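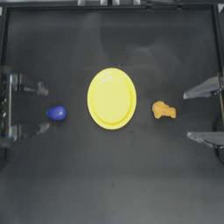
Foto: Labor Somogyi, Aufnahme vom Vorführtag

Begleitblatt zur Exkursion, Teil 2: Zweiarmiges Greifen
Stand: 6. Dezember 2021

Vorgeführt wurde die Zelle Rilix im Labor Somogyi, Standort Castitz. Aufgabe: zwei Objekte auf einen gelben Kunststoffteller ablegen. Das blaue, eiförmige Objekt liegt links vom Teller, das hellbraune, unregelmäßig geformte rechts. Jedem Greifer ist die Seite zugeordnet, auf der er montiert ist.

Anfahrt: Die Finger sind geöffnet, das Objekt wird seitlich angefahren. Vor dem Schließen wird die Lage erneut geschätzt.

Glatte Oberfläche (blau): Glanzlichter stören die Segmentierung. Die Form neigt zum Wegrollen, daher geringe Schließgeschwindigkeit.

Raue Oberfläche (hellbraun): Kontur unregelmäßig, Greifpunkt nicht aus Symmetrie ableitbar.

Kollisionsbereich: Über dem Teller darf sich jeweils nur ein Arm befinden. Die Freigabe erteilt die Ablaufsteuerung Jiria.

Versuchsreihe des Labors vom September: 100 Durchläufe je Objekt, Regeltakt 20 ms, Arbeitshöhe 380 mm.

Zur Nachbereitung: Zustandsdiagramm der Armfreigabe zeichnen, Verklemmungen prüfen.

Weitere Unterlagen
Teil 1: Aufbau und Kalibrierung der Zelle
Teil 3: Bahnplanung mit gesperrten Bereichen
Übungsblatt Greifpunktbestimmung
Sicherheitsunterweisung Castitz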